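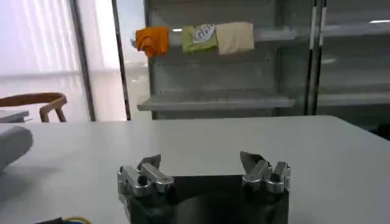 Attachment 1 – white table, gripper open

Ticket: Measles coverage over 100 percent in Iltoldale, September report
Product: Skiro (clinic entry), Varma (district dashboard)
Opened by: Efua Arthur, Iltoldale district health office
Priority: High (changed from Normal by reporter)

Efua Arthur, 8:40
Varma is showing second-dose measles coverage above 100 percent for three of our clinics. The worst is Sestulska. We did not vaccinate more children than live there. I was told in the last ticket that this kind of thing was fixed, so please don't close this one as a repeat until someone has looked at the numbers.

Tadhg Ó Súilleabháin, 9:15
Thanks Efua. Over 100 percent is usually a target population problem. If the under-two estimate is too low, even a normal month looks too good. Can you check which estimate is loaded for Sestulska?

Efua Arthur, 9:32
500, same as it has been all year. August was fine with the same number. I don't see how the estimate explains one month.

Tadhg Ó Súilleabháin, 9:50
Fair point. Were there any outreach days in September? Children from outside the area would count in the top number and not the bottom one.

Efua Arthur, 10:05
One outreach day, at the school. I have the paper tally sheets on my desk and they don't come anywhere near the Varma figure. I'd like to hear about the software now.

Korkor Akpalu, 11:20
I took this over from Tadhg. Compared the Skiro export with Varma for Sestulska. Skiro has the right total, the same as the paper. Varma has more rows than Skiro sent, and the extra rows are all from tablet 2. Same child number, same dose, same date, different upload time.

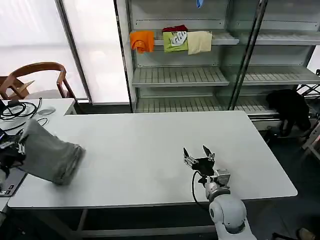 Attachment 2 – gray fabric bag on its side, left end of table

Kirsten Thygesen, 11:45
Known issue. If the connection drops during a sync the tablet sends the batch again. Varma is supposed to throw out the second copy. Please have the clinic run Clear Sync Queue and sync again.

Efua Arthur, 12:10
"Supposed to" was also in the last ticket. Clinic ran Clear Sync Queue. Figure in Varma did not move.

Korkor Akpalu, 1:30
It wouldn't. Clearing the queue stops new copies going out, it does nothing about the ones already in Varma. Kirsten, the duplicate check matches on child number plus record ID, and after the last Skiro update the tablet makes a new record ID on every retry. So the check passes everything. I can reproduce it by switching off the wifi halfway through a sync. Got a double on 3 tries out of 3.

Kirsten Thygesen, 2:15
Confirmed here too. Changing the match to child number, antigen and dose date. 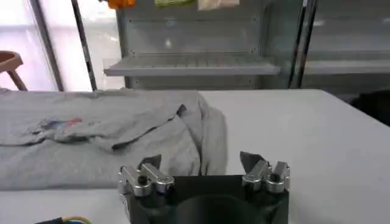
Attachment 3 – gripper, silver fingers on black housing

Efua Arthur, 2:25
What happens to a child whose dose date was typed wrong and then corrected? Won't that count twice under your new rule?

Kirsten Thygesen, 2:50
Yes, it would. Added dose number to the match, and a corrected date now replaces the old one.

Korkor Akpalu, 4:05
Patch is on the test server. Sestulska September reloaded there and it matches the paper. The other two clinics are still running.

Efua Arthur, 4:20
I'll compare all three against the tally sheets myself before anything goes to the region. Also want to know which other months since the update are wrong – I doubt it was only September. Leave this open.

Status: Pending reporter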